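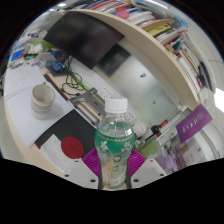
Step 1: Pick one chore and write it down

Clearing a desk sounds like a single job. For a machine it is a pile of small ones, and you will get a fairer result if you test one at a time. We started with picking up a drink bottle and moving it to a bin. Write the task as one sentence with a start and an end: "The bottle is standing on the desk. The bottle is in the bin."

Step 2: Leave the desk alone

Do not tidy up first. A bottle on a bare table is a problem most arms can handle now. A bottle with a mug on one side, papers under the mug, cables behind and a full shelf along the back is what people have at home and at work. Clear plastic is harder again, as the desk shows through it. The label is often the only part a camera can find easily.

Step 3: Do it by hand with the gripper

Hold the gripper yourself and close the fingers on the bottle from both sides. Go slowly. Soft ribbed fingers will give a little around the narrow part, so you do not need to squeeze hard. If you can't reach the bottle without knocking the mug, the arm probably can't either — change the approach, then try again. Record 30 runs before moving on.

Step 4: Move things between runs

Shift the bottle a hand's width. Turn the label away. Slide the mug closer. Darragh Madigan, who runs our tests at Sivircombe, keeps a sheet with each layout sketched on it so that none gets used twice by accident.

Step 5: Let the machine try

Mount the same fingers on the arm and run the task with your hands off. Count a run as passed only if the bottle ends up in the bin and nothing else has moved. Note these separately:

Bottle tipped over
Grip missed or slipped
Another item touched
Stopped and needed help

Our total by October was 249 runs. On the last layout we tried, the arm passed 7 out of 9. One miss was a tipped bottle and the other was a mug pushed onto its side.

Step 6: Decide what the result means

Seven out of nine is good for a lab and poor for an office. A person clears that desk in under a minute and also knows which papers to keep. The arm knows one bottle. Sort by risk: empty plastic first, paper next, anything with liquid in it last. Leave ceramics off the list until the "another item touched" column stays at zero for a full set of 30.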